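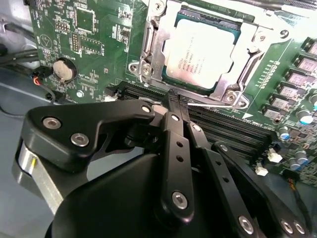
The Prokuswood open day was held on March 13, 2018, at the Villalobos workshop, as set out in the second milestone of the funding agreement. Its purpose was to show members of the public and local employers how robots can be used to take apart and sort discarded computers. The main demonstration dealt with work on a motherboard still mounted in its metal chassis. Staff explained why the gripper's narrow fingers are suited to the area over the memory slots, where there is little room between the processor socket and the neighbouring components. Visitors also asked about the coin-cell battery on the board, and were told that batteries must be handled as a separate waste stream.

Attendance was over 500, against a target of 500 in the agreement. The workshop can admit 600 people in a day under its current permit, and we do not expect to need a larger venue next year. The demonstration was given in 2 sessions, with a question period after each.

The Women in Flurkeo stream, which the grant supports directly, had its own information table near the entrance. Several visitors left their details for the next intake. Applications will be reviewed once the selection criteria have been approved by your office.

Spending on the event remained within the approved budget. One item is outstanding: the invoice for hire of the public address system had not been received when this report was prepared. It will be included in the next financial statement, together with the summary of visitor feedback forms.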